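4.2 Finger pads and pivot screws

We used the hand-held gripper on clothes because folded fabric shows a worn pad faster than boxes do. Before each session Kevin Ticona wiped both finger pads with a damp cloth and checked the screws at the pivots. One pivot on the left finger had worked loose in November, and the fingers no longer met evenly. We tightened it, closed the gripper 24 times with no load, and checked it again - it held. 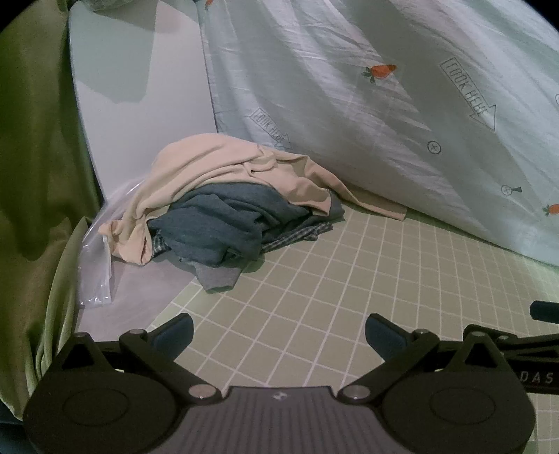

Figure 9. Gripper facing the clothes pile on the grid mat, fingers apart.

After the repair we added a short check to the log sheet: pads clean, screws flush, fingers closing on center. It takes 11 minutes. The pads were glued back on once and we would like a spare pair before the next group starts.

Last updated: February 2, 2023

Related reports
Belbridge conveyor cell: belt tracking
Indau arm: cable replacement
Plillow feeder: sensor cleaning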